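Resort says we have to pay a "facility fee" at check-in, on top of the price. Normal?

Asked by dorrie_k in Hotels & Resorts > Fees and deposits

Booked four nights at the Plokudano for April, me and my sister. Price on the booking site was 700 for the whole stay, taxes in. Paid in full. Now I get an email from the front desk (signed Viera Koubek, guest relations) that there's a facility fee of 20 per person per night, payable at the desk, covers pool towels, the beach shuttle and wifi. We don't swim. We have a rental car so no shuttle.

Went back thru my confirmation and there is nothing about it, only a line that says "local charges may apply." Is that enough? Can they really hold the room if I say no? Also they want a card hold of 1,000 for damages, which seems like a lot for a mid-size place. My bank card has a limit so that part worries me more then the fee.

Anyone stayed there lately? Or had this at another place in Romau?

3 answers

Answer from canan_canpolat (accepted)

Used to work reservations, not at that hotel. Few things.

"Local charges may apply" usually means city tax. A fee the hotel sets itself should be shown in the total or at least listed with an amount. Look at the booking site's page for the hotel, way at the bottom, under fine print or policies. If the fee is there with a number, you're probably stuck with it. If not, screenshot the page today. They do get edited.

Then write to the booking site first, hotel second. Ask the site to confirm in writing what is owed at the property. Short email, booking number in the subject, attach the screenshot. When I worked the desk a printed message from the site ended most arguments in a minute or so.

Don't count on "I won't use the pool." Never seen that work on its own. Sometimes they'll swap it for a drinks credit or late checkout if you ask nice and it's not full.

The hold is a separate thing. It's not a charge but it does eat your limit till it's released, and that can take days after you leave. Ask for 3 things before you go:
- exact amount and whether it's per room or per stay
- credit only, or debit ok
- how many days till release

If you only have debit, ask if they'll take a smaller hold and close the minibar and room charges. Lots of places will. Get the name of whoever agrees.

And yes they can refuse to hand over the key if you won't do the hold, if it was in the terms. Check that bit too.

Canan
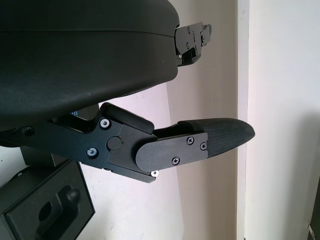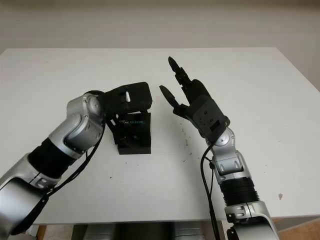
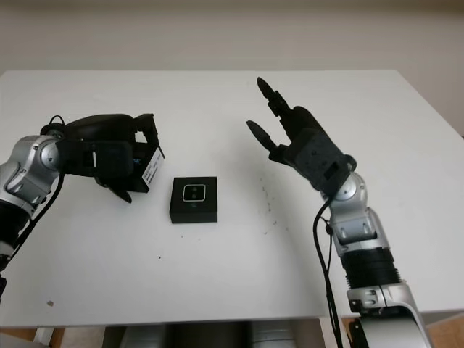
Black gripper, seen in all three.

Answer from tworoomsplease

Stayed at the Eberhard down the road last year, same deal. Fee wasnt on the confirmation. I paid it, kept the receipt, sent it to the booking site when I got home. Got it back as a credit, not cash, took 2 months. Breakfast there was good btw. Ask for a room on the garden side, the street side has delivery trucks from before 6.

No idea about Plokudano sorry. My cousin said the pool is small.

Answer from Datela_regular

just pay it, its vacation. every place does this now

Comments on this answer

dorrie_k: It's 160 for the two of us, on a 700 stay. That's not nothing.

Datela_regular: ok fair, didnt do the math

Update from dorrie_k

Found the fine print. Fee not listed, hold is, but with no amount. Sent the screenshot to the site last night and they answered at 9 this morning, said they are "contacting the property." Also asked Ms. Koubek about the hold and she says they can do less if we close room charges, has to check how much less. So thanks Canan, that was useful. Will post again when I hear about the fee.

canan_canpolat: Good. Bring the site's email on paper, the night desk may not look it up.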